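Filed under: Manipulation / Hardware notes

Thread. We ran two hand-held grippers against each other over April, the Drarnov and the Kiteo, same operators, same tasks, same wrist camera. Notes below in the order I wrote them down, which was mostly the order things annoyed me.

Setup first. Both units take a fisheye camera behind the fingers and both use printed marker cubes for pose. Recording at 31 Hz on the Drarnov because its controller board will not hold a rounder number. The Kiteo resamples happily to match, so everything was logged at 31.

Task set: pick and place of small boxed goods, open and close a hinged lid, wipe a flat surface, hand over to a second person. 200 episodes per gripper. I threw out anything where the operator restarted in the middle.

Mass. The Drarnov is 900 g with camera and battery. The Kiteo is 130 g lighter. On paper that is not much. After an hour of lid openings the operators had opinions, and their wrists started to drop at the end of each reach. You can see it in the pitch angle if you plot it by episode number.

Finger travel. Kiteo closes in a straight line, Drarnov on a shallow arc. The arc moves the contact point forward a few millimeters as it closes. Fine for boxes. For the lid it means you start your grasp short of where you want to end up, and people need a while to learn that.

Edeltraud Riedl ran the second half of the handover episodes and got noticeably cleaner closures with the arc than I did. Her advice was to stop watching the fingertips and watch the object. I tried it and my numbers improved, so I redid my first block.

Marker tracking. This took most of the month. A cube close to the fingers gives you good geometry and bad visibility, since your own forearm gets in the way whenever you turn the tool inward. A cube further back stays visible and every angular error gets amplified on the way to the tip.
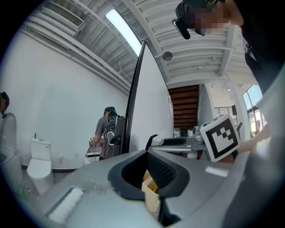

We settled on the close position and accepted the dropouts. Short ones get bridged by the IMU. Anything longer gets flagged and the episode goes into a separate folder for someone to look at, which so far means me.

Lighting matters more than I budgeted for. Ceiling tubes plus daylight from one side gives you a cube with one blown face and one muddy face. Fixed exposure helped. Auto exposure made the corner detection jump every time somebody walked past a window.

Print the markers matte. We had one glossy set and it cost us two afternoons.

Controllers. The Drarnov trigger is analog with a light spring. The Kiteo trigger is analog with a stiff spring and a dead zone at the start that I could not tune out. Firmware exposes gain but no offset. I wrote to them and got a polite reply with no date in it.

Time sync was easier than expected. Both devices accept an external pulse, and we drive them from an Arrieta trigger box that was already in the drawer. Check the polarity before you log anything. One of them latches on the falling edge and the manual says rising.

Replay on the arm. Trajectories from both grippers went to the same Jositz arm with the matching end effector bolted on. Kiteo data replayed with less drift at the tip. Drarnov data replayed with better grasp timing. I had expected one device to win both.

My best guess for the timing result is the trigger spring. With a light spring people close gradually and the width signal has a usable shape. With the stiff one they squeeze through the dead zone and overshoot, so you get something close to a step. I have not tested this properly — it would need a spring swap and another block of episodes.

Cable routing, for anyone building their own mount: bring the cable out the back and along the forearm, strap it once below the elbow, leave slack at the wrist. Side exit catches on everything.

Battery. Swap at every break, whatever the indicator says. The Drarnov brownout looks exactly like a camera fault and I reseated a perfectly good ribbon cable three times before checking the voltage.

Where I landed: Kiteo for long sessions and anything with wide wrist motion, Drarnov for tasks where the closing profile matters. If the Kiteo firmware ever gets an offset setting I would run the comparison again before buying more of either.

Calibration scripts and the mount drawings go up once I have cleaned out the hardcoded paths. Plots of pitch and finger width are in the next thread. May 2022 firmware on both units, in case your results differ from mine.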